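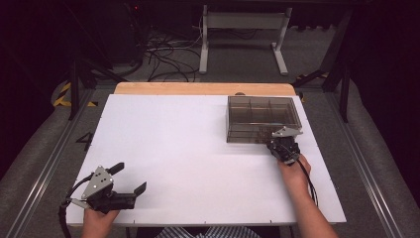
Handheld grippers at the test table, with the divided storage box used for the sorting task.

Zondeck Handheld Pair with Lestalell Practice Guide: Review
14 shares | 2 comments

Zondeck sells its handheld grippers with a printed copy of the Lestalell guide, a set of working rules for recording manipulation tasks. We reviewed both together, over more than 50 recorded episodes in June.

The guide is strict about starting conditions. Fingers are to be open and clear of the table before recording begins, and the work surface is to hold task items only. Section 2 covers cable routing and is the weakest part. It sets a minimum bend radius but says nothing on strain relief at the wrist.

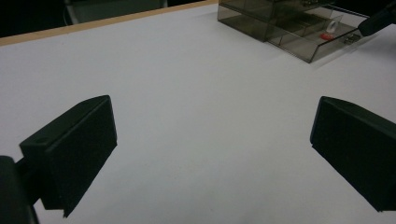
Finger alignment is checked against a flat reference before each batch. The procedure is short and repeatable. The Ametepe guide asks for the same check only once per shift – too seldom for small parts.

Logging rules are sound. Failed grasps are kept and labeled, and an episode may not be trimmed after upload.

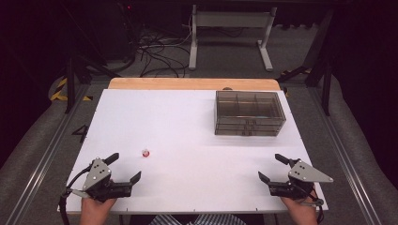
Issue 59

Floor marking and operator reach get one page. Brunitach gives them a full chapter, and sites writing their own safety rules should start there. For daily recording practice the Lestalell text is the better document. Recommended, with a local addendum on cables.

Contact | Copyright Bench Equipment Review | Back to top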